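**Ostance to furnish 27 guest rooms at Grallari House**

*For immediate release, May*

Ostance, the independent furniture maker, has been appointed to supply bedroom furniture for Grallari House, the former wool merchant's residence at Goreck which is being converted into a small hotel.

The contract covers 27 guest rooms on three floors. It includes beds, wardrobes, writing desks and bedside cabinets, with a total of 934 hours of bench work set aside at the company's workshop. Delivery will take place in 2 stages, beginning with the ground floor rooms.

Catrin Eynon, managing director of Ostance, said: "Grallari House has been part of Goreck for generations and we are very pleased to be involved in its next chapter. The work will allow us to take on two further apprentices this year."

Sioned Bellis, project manager for the hotel's owners, Mathias Hotels, said: "We wanted furniture that would suit the older rooms and stand up to daily use. Ostance understood the building from the first meeting."

Repairs to the roof and main staircase are complete. Decoration of the upper floors will continue through the summer, and the garden entrance will remain closed to the public during that time.

Bedside cabinet:
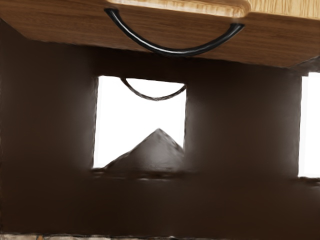
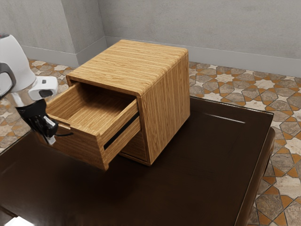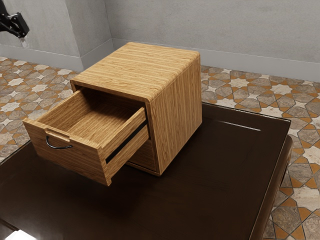 ## Notes to editors

Ostance designs and makes furniture for hotels, schools and private homes. Mathias Hotels owns and manages small hotels in historic buildings.

Interviews with Catrin Eynon and Sioned Bellis may be arranged through the Ostance press office.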